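Storage and shelf goods: frequently asked questions

Can shrink-wrapped cans stay in their cardboard tray?
Yes. Leave the wrap on until the first can is needed, and keep light items only on top – a cork globe on a wire base is acceptable.
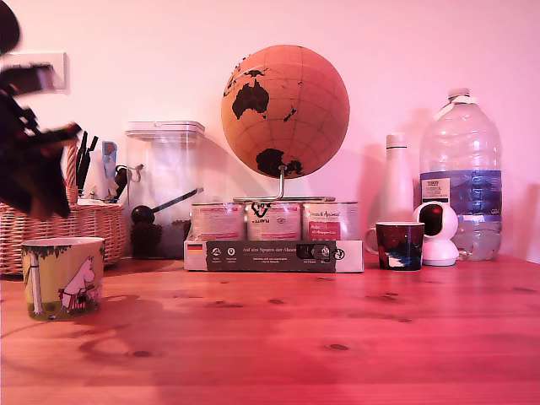

Photo: Niloufar Tabrizi / Clandale

Which container suits dry goods?
A tall transparent one with a lid. The scoop may be stored inside if the handle clears the rim with the lid closed. 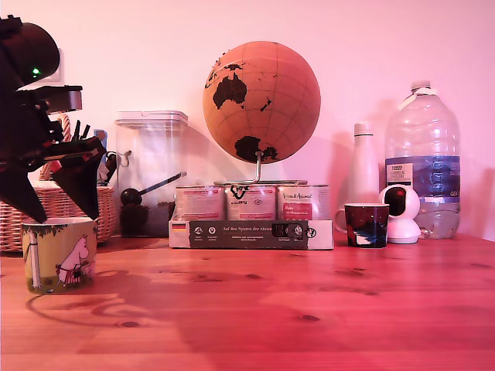
Pakzad adds that a scoop should be washed every 2 refills and dried fully before it goes back in.

Last revised 26th August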